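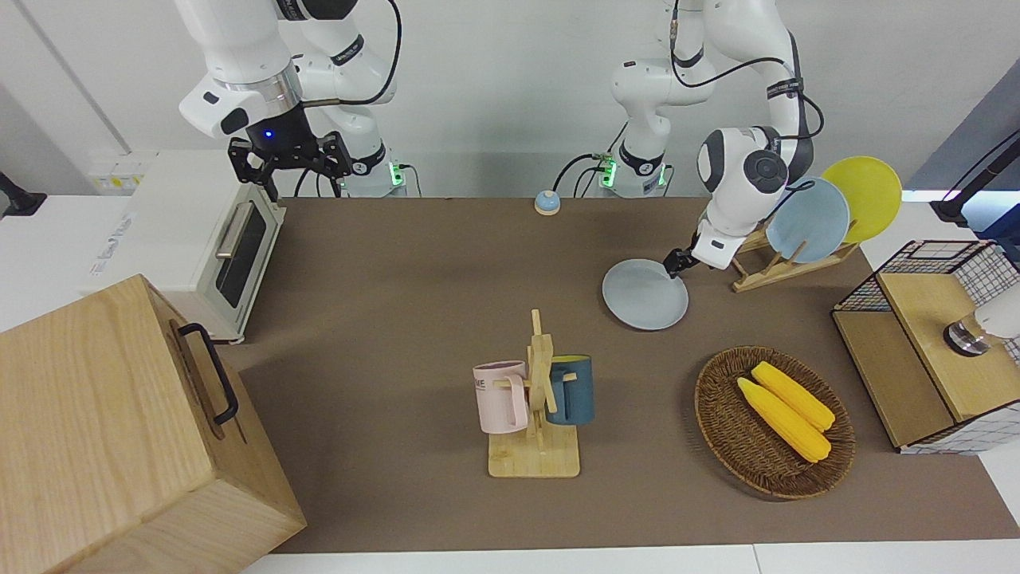
3. Colocar el escurreplatos y organizar la mesa

Si vienes de la sección 2, ya tienes el escurreplatos Kindum montado y con los tornillos apretados. Enhorabuena, lo pesado ha pasado. Ahora toca lo que a mí más me gusta, que es buscarle sitio y acostumbrarse a usarlo. Esta parte la escribí en mi propia cocina, con mis platos de colores y el horno pequeño al lado, así que si tu casa se parece a la mía te va a venir todo rodado, y si no, pues adaptas las medidas y listo.

Vas a necesitar:

- el escurreplatos montado
- un paño seco y otro apenas húmedo
- la bandeja recogeaguas (viene en la caja, debajo del cartón de las lamas)
- tres o cuatro platos llanos para hacer la prueba
- una cinta métrica

3.1. Elegir el sitio

1. Pasa el paño húmedo por la superficie y luego el seco. Las patas de madera agarran bien sobre limpio y fatal sobre migas.

2. Mide el hueco. El escurreplatos ocupa 39 cm de largo, y a mí me gusta dejarle un palmo libre por delante para meter los platos sin hacer contorsiones.

3. Decide de qué lado van a llegar los platos. Yo soy diestra y lo tengo a la derecha de la mesa, tirando hacia el fondo. Hongjun Kang, que probó el primer Kindum en su casa, es zurdo y lo puso justo al revés. Los dos tan contentos.

4. Deja libre la parte de la mesa donde trabajas. Si para picar una cebolla tienes que apartar el escurreplatos, es que está mal puesto - muévelo ahora, que luego da una pereza tremenda.

5. Apóyalo y empuja un poco desde cada esquina. Si cojea, mira primero si hay algo debajo. Si no hay nada, vuelve al paso 7 de la sección 2, afloja media vuelta los tornillos de la base, aprieta el conjunto contra la mesa con la palma y vuelve a apretar.

Nota: las lamas van inclinadas a propósito. He recibido ya unos cuantos mensajes de gente preocupada por si las había montado torcidas (¡y una foto con las lamas enderezadas a base de cuñas de cartón!). Déjalas como están, por favor.

3.2. La distancia con el horno

El mío es un hornito tostador blanco y vive en el lado izquierdo de la mesa, al otro extremo del escurreplatos. No hace falta que te vayas tan lejos, pero algo de separación sí.

1. Con el horno frío y desenchufado, abre la puerta del todo y fíjate hasta dónde llega.

2. Mide desde ahí hasta la primera lama. Deja 26 cm como mínimo.

3. Comprueba que puedes agarrar el tirador sin pasar el brazo por encima de los platos.

4. Si el tuyo expulsa el aire por un lateral, ponlo con esa cara apuntando hacia otra parte. El aire caliente reseca la madera y a los pocos meses salen grietas finas en las puntas.

Cuidado: no pongas el escurreplatos encima del horno, ni siquiera apagado y "solo un momentito". El barniz está pensado para aguantar hasta 55 °C y la chapa de arriba pasa de ahí con unas tostadas.

Cuidado: tampoco uses el escurreplatos para enfriar bandejas recién sacadas. Para eso hay salvamanteles.

3.3. La primera carga

Hazla con platos llanos y sin prisas. Yo uso tres de distinto color, uno gris clarito, uno azul claro y uno amarillo chillón, y me viene estupendamente para explicar el orden. Tú pon los que tengas.

1. Coge el plato por el borde y sacúdelo una vez sobre el fregadero.

2. Empieza por la ranura del fondo. Ahí va el plato más alto, que en mi caso es el amarillo. Así asoma por detrás y lo encuentras sin tener que mover los demás.

3. Inclínalo un poco hacia ti mientras lo bajas y deja que el canto encuentre la ranura solo. Si lo metes completamente recto tropieza con la lama y suena a desgracia, aunque casi nunca pasa nada.

4. Suéltalo cuando notes que descansa en dos puntos, abajo y detrás. Si solo toca abajo, se va a mover.

5. Pon el siguiente delante. Yo pongo el azul. Tienen que quedar de pie, apoyados, con aire entre los dos.

6. Sigue hacia delante con el resto. El último plato, el que dejas más a mano, debería ser el que más usas. El gris es el de mis desayunos, de modo que acaba siempre ahí.

7. Quita los platos en orden inverso, el de delante primero. Con práctica sacarás el del fondo sin tocar los otros, pero el primer día no te hagas la valiente.

Nota sobre los platos hondos: caben, pero se comen dos ranuras cada uno. Jingyi Mao me preguntó si podía alternar hondo y llano y la respuesta es que sí, siempre que el hondo mire hacia delante. Si mira hacia atrás junta agua en el fondo y te la tiras en los calcetines al sacarlo (experiencia propia).

Nota sobre los platos grandes: por encima de 26 cm de diámetro sobresalen mucho y el conjunto se vuelve cabezón. Para esos prefiero secar a mano y guardar.

Cuidado: no cuelgues tazas de las puntas de las lamas. Parecen ganchos, no lo son.

3.4. La bandeja recogeaguas

1. Métela por delante, con el lado bajo hacia ti.

2. Empuja hasta notar el tope. Si se queda a medias, casi siempre es que está al revés.

3. Vacíala una vez al día, por la noche va bien.

4. Una vez por semana lávala con agua templada y jabón. Si tu agua tiene mucha cal, un chorrito de vinagre y a correr.

Se puede usar el escurreplatos sin bandeja si los platos llegan ya secos y lo quieres solo para tenerlos a la vista. Mucha gente lo hace y queda precioso, la verdad.

3.5. Lo demás que hay por la mesa

Esto no es obligatorio, pero me lo preguntáis tanto que lo meto en el manual y así lo tenéis a mano.

El timbre. Tengo uno de esos redondos de mostrador, azul con la parte de arriba blanca, y lo pongo al fondo, cerca del borde. Se toca cuando la comida está lista y baja toda la casa. Si te animas con uno, déjalo apartado del escurreplatos, que si no le das con el canto de un plato cada dos por tres y viene todo el mundo a una cena que no existe.

La caja de madera. Va sobre la encimera blanca, junto a la mesa, y tiene un asa negra de metal. La madera clara pega muchísimo con la del escurreplatos y es bastante grande, o sea que pide su propio sitio. Dos consejos si tienes una parecida:

a) deja el asa tumbada cuando no la uses, que de pie engancha mangas;
b) no la arrastres por la encimera, levántala. Si pesa demasiado, vacíala antes.

Los paños. Cerca, pero nunca colgando sobre las lamas. Un paño mojado encima de la madera deja cerco en una sola noche.

3.6. Los primeros días

La madera se asienta un poco al principio, sobre todo si la montas en septiembre y luego enciendes la calefacción. Es normal oír algún crujido. Lo que hago yo:

1. Al tercer día, reviso los tornillos de la base con la llave pequeña. Un cuarto de vuelta suele bastar.

2. Al final de la primera semana, paso el dedo por las ranuras. Si noto alguna aspereza, le doy con la lija fina del sobre blanco, siempre en el sentido de la veta.

3. Al mes, una capa muy fina de aceite Velano con un trapo viejo, y lo dejo sin platos hasta la mañana siguiente.

Cuidado: los trapos con aceite se extienden al aire hasta que sequen, lejos del horno. Nada de hacer una bola y tirarla al cubo.

3.7. Si algo no encaja

El plato baila en la ranura. Es muy fino. Prueba una ranura más adelante, que son algo más estrechas.

El plato no entra. Mira si tiene pie alto por debajo. Dale la vuelta y prueba otra vez.

Hay agua en la mesa. La bandeja no ha llegado al tope, vuelve al punto 3.4.

Una lama se mueve. Falta cola o falta tornillo. No la fuerces, escríbenos con la referencia 351 (es la del juego de lamas) y te mandamos el repuesto. Los correos los contesta Treasa Mac Carthaigh, que tiene más paciencia que yo.

La limpieza a fondo y las manchas difíciles, incluida la del café, están en la sección 4.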